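Robots at work, week whatever

Posted Nov 28, 2019

Quick one tonight, been meaning to write this up for ages and it keeps not happening. People keep asking me what it's like now that "the robots came" and I keep giving a bad answer at dinner, so.

Background for anyone new. I work in the returns building at Cilside. Small appliances come back, we open the box, work out what's wrong, fix or strip or scrap. Been there nine years. Good people, bad coffee, parking is a fight.

In May they told us about Wirska. That's the name of the program, not a machine, took me a while to get that. Sjöberg makes the arms and the software is from a company called Jadeveo. The meeting was forty minutes of slides and then one slide about us. The slide about us said "redeployment." No further detail. You can imagine the break room after that.

So what changed.

Before: 84 of us on two shifts. Everybody did a bit of everything. You took a box off the line, you opened it, you tested it, you took it apart, you wrote it up. My best ever day I did not have lunch and I'm not proud of it. Mostly you had your bench and your radio and you got on with it.

Now: the boxes get opened by the cutter, which is a machine and is great. No complaints about the cutter. My hands used to be all nicks from October to January. This year one bandaid, total, and that was from a can of soup at home.

Then the sorting arm picks the thing out and puts it on a tray. It's okay. It's good with squarish things. Kettles fine. Toasters fine. Anything with a cord wrapped badly, forget it, it picks up the cord and then the rest of the thing swings about and it stops and a light goes orange. Then one of us walks over. There's a person whose whole job on a shift is orange lights. We take turns. Nobody wants two in a row, you do so much walking and by the end you see orange with your eyes shut.

The tear-down area is the bit I'm in most of the time. Second floor, used to be offices, still has the office carpet, which they said they would pull up and have not pulled up. The idea is that the arm learns the parts and in the end does the easy half of the job itself. We do the other half. I was really against this. I'm less against it now, will get to that.

Hoses are the problem. Anything bendy. A hard shell is the same shape every time you look at it, a hose is a new shape every time somebody breathes. And cables. I could have told them that in May for free.

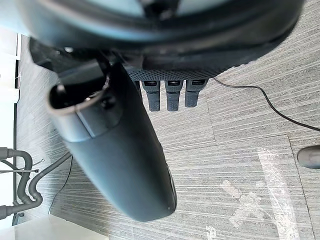
Tear-down area, gripper's point of view. Hoses bottom left.

I like the wrist pictures more than I thought I would. They're on the screen by the bench all day and you end up looking over. Everything is huge and close and a bit wrong, like being a cat. You get to know the carpet really well, all those little stripes. I'd worked up there for weeks and never noticed the stripes change from one tile to the next until I saw it on the screen.

And it does teach you something about your own job. I never thought about how I pick up a hose. I just pick it up. Then a young engineer asks you "why did you take it from that end" and you have no idea, you stand there like a fool. Took me a few days before I could say it out loud. You go for the joint, the joint is stiff, the joint stays where you put it. Apparently that was useful. It got typed in somewhere. So a bit of me is in there now and I'm not getting paid extra for it, which, yes, I did bring up.

Okay the stuff people really want to know.

Did people lose their jobs. Yes and no. No layoffs so far. But they stopped replacing people who leave, and people leave, so it's quieter. The late shift is down to one end of the building and they turn the lights off at the other end, saves money I guess, feels awful. The temps who used to come in for the holidays did not get called this year. They never get counted when somebody says "no layoffs." I noticed. A few of them I'd known for years, every November, same faces.

Is the work better. Parts of it. Less lifting, my back is a diferent back. Less dust since they put in the extraction (should have been there all along, don't get me started). I go home less wrecked.

But it's lonelier. The old line you talked all day. Now you're at a bench with a screen and a fence on one side and the next person is too far off to talk to without shouting. Somebody asked for the benches to be turned so we face each other. We were told the layout is "validated". Still waiting.

And the pace is weird. The old pace was ours. You'd go fast in the morning and coast after lunch. Now the trays come when they come. When the arm's having a good day you can't keep up, and when it's orange lights you stand around and feel guilty, and both of those go on the same chart. They set the target at 430 units a shift for the whole area. We've hit it. Not often. When we don't hit it there's a talk, and it's always us getting the talk, nobody takes the arm aside.

The training. Two days, first day was all safety, fair enough, second day was clicking through Jadeveo screens on a laptop with a sticky trackpad. Then go. Everything I really know about it I learned from the person on the shift before me, mostly from sticky notes. There's a whole wall of sticky notes. Some of them are now wrong because of updates and nobody takes those down, so you have to know which ones. I said we should have somebody paid a few hours a week just to keep that straight. "Good feedback." Uh huh.

Things I'd tell anyone whose work is about to do this, in no order:

Ask who fixes it at night. We did not ask. The answer was a phone number in another time zone.

Ask what happens to your numbers when it's down.

Get on the early group if you can. I didn't want to, I got put on it because I was on vacation when they picked. But the early group got asked things. The later people just got shown.

Write down what you do now, before it changes. Just for you. I wish I had, I've already forgoten half of how the old line ran and I did it for years.

Shoes. You walk more. Buy the good ones.

So about being less against it. I had a day last month where the arm was handling the shells, one after another, all the boring snap-apart stuff I used to do with my thumbs until they ached. And I had the odd ones. The ones with something strange wrong with them, where you have to think. A whole shift of only the odd ones. I fixed more things that day than I had in I don't know how long, fixed, not scrapped. That was a really good day. If it was always that I would sign up tomorrow.

It's not always that. The next day was orange lights from seven on.

They say the full plan goes to 2021 and by then the second floor will be "mostly autonomous" with us as "specialists". I asked how many specialists. They're working on the number. I would like to see the number. I've got a mortgage that also has a number.

Anyway that's where it is. The union meeting is after the holiday and I'm going, first time in ages, I might even say something. Mostly about the benches. If they'd turn the benches around I'd complain half as much.

Have to stop, pie's in the oven and the house is filling up. Will do comments over the weekend, and yes to whoever asked, I'll do a post about the cutter. I have a lot to say about the cutter.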